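Teaching by Hand: Desk Tasks at Golitthorpe

Photos from the May sessions, where operators show a task with hand-held grippers and the recordings are used to train the arm. Captions by Olaia Paredes.

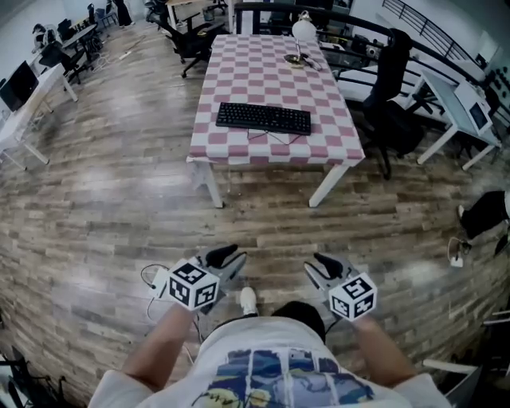 Before the first take
Both grippers in hand, marker cubes on top. The keyboard and glasses are laid out on the checkered cloth, with the desk lamp at the far end.

How a take runs
The operator steps up to the table, does the task once at normal speed, and steps back. Each task gets 20 takes, then we change the layout. Takes with a dropped object are kept and tagged.

Keeping the cubes in view
Tracking depends on the markers. If a wrist turns too far the position jumps, and Truvix flags the take on playback.

Totals
We had 1587 takes by Thursday evening against a target of 1000. The glasses task still needs another 10 with the left hand leading.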